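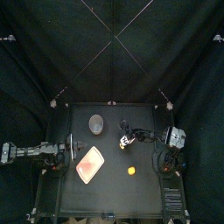 4.2 Gripper comparison on the two-arm cell

We compared two finger designs on the same pair of arms. The Zindeck fingers are the stock parts supplied with the gripper. The Nisora fingers are our own design and have a wider contact pad and a blunter tip. Both sets were run under the same controller, Memeo, with the same speed limits and the same closing force. Finger changes were made between blocks of trials and never within a block.

Each block used the same small group of objects, placed by hand before the first trial. The operator was told to keep the cup and the tray on the left half of the table and the small pieces on the right half, but was given no exact positions. A trial ended when the object was released in the tray or when the time limit ran out. In total we logged 689 trials, of which 400 used the Nisora fingers. The numbers are uneven because one Friday session with the stock fingers was dropped after a calibration error.

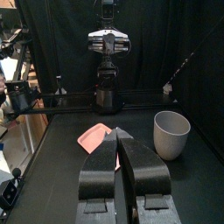 Wrist views were recorded for every trial and fed to the policy along with the fixed view. Finger size matters here as well as grip, because the pads take up part of what the wrist camera can see. With the gripper low and close to the objects, the two black fingers hide much of the pink tray, and only a thin strip of it shows through the gap between them, while the cup to the right stays in clear view. We did not crop or mask the fingers. The policy was retrained for each design so that neither one was tested on views it had not been trained on.

Most failures fell into two groups. In the first, the fingers closed above the object and came up with nothing. In the second, one finger touched early and pushed the object out of reach. The second kind was more common with the stock tips, mainly on the ball. Temitope Chukwu labeled all failures from the fixed view and went back to the wrist view when the contact point was unclear.

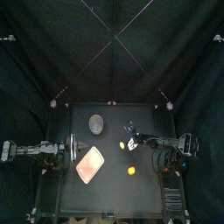 Figure 3. Fixed view of the work table, with the right gripper next to the yellow oval object and the left gripper empty.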